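Bed Change Day at Our Place, in Pictures
Posted 2020-03-26 by Shona Stubbs

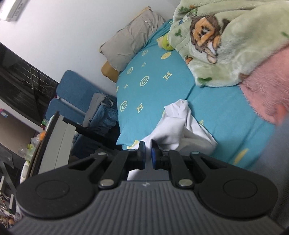 Smiley sheet on, white cloth still in a heap.

Hi again! I promised I'd put up the bedroom gallery back in February and then, well, February got away from me. So this is a small one to get it going, and the rest will go up on this same page as I work through the house.

The teal sheet is my favorite thing in the linen closet. It's got pale yellow H's and round smiley faces all over it, and one of the smileys is solid yellow while the others are only outlined (I'd slept on it for ages before I noticed that one). It's a fitted sheet, so it goes on fast if you start with the far corners and slow if you're me and forget which way is long.

My order for doing a bed, for those who asked: everything off, mattress aired with the window open for as long as it takes to drink a coffee, fitted sheet, then whatever goes on top. Pillows last. Glória Sampaio wrote in to say she does her pillows first and I'm sorry, Glória, I tried it and they ended up on the floor!

Conceição Falcão wanted to know about washing printed sheets. I turn mine inside out, wash them cool with the other blues, and hang them up if the weather's playing along. I keep white things well away from that load after what happened to Armindo's good shirts.

Next up is the linen closet itself, all 2 shelves of it, once I've found matching pillowcases for everything.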